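Chapter 4
Teaching by Hand and Teaching by Remote Control

4.1 Two ways to record a demonstration

A robot can be shown a task in two ways. In kinesthetic teaching, the operator holds the arm and moves it through the motion while the joint encoders record. In teleoperation, the operator stands apart and drives the arm with a leader device – usually a smaller arm with matching joints.

Hand guiding needs little equipment, but the operator's body often blocks the cameras. Remote control keeps the view clear. Its cost is a loss of touch: most leader devices return no force, and the operator must judge contact by eye.

Kitchen tasks make this cost plain. A plate rim is thin, smooth and easy to push out of place. In the Toltow exercises, Albane Bouvier has each student record 20 demonstrations by each method and discard the first 2.

Figure 4.1. Cooktop task, wrist and fixed cameras. 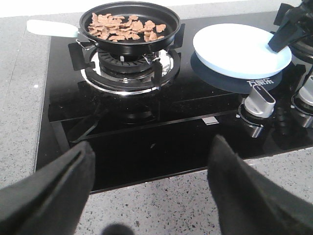
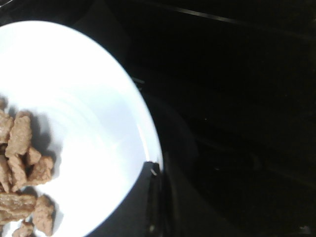
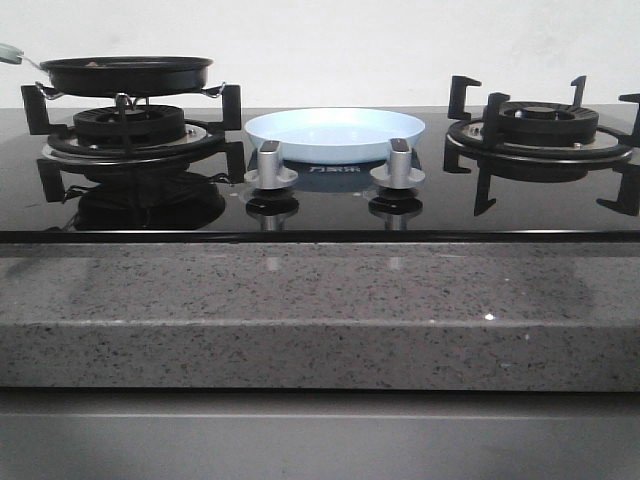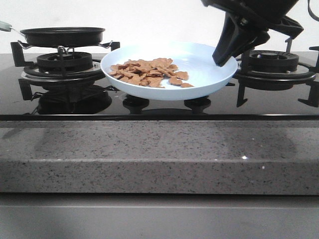 Joint positions and camera streams must share one clock. An offset of 5 milliseconds is acceptable for slow motions; larger offsets should be corrected before training. Section 4.2 describes the correction and defines the terms used for leader and follower arms.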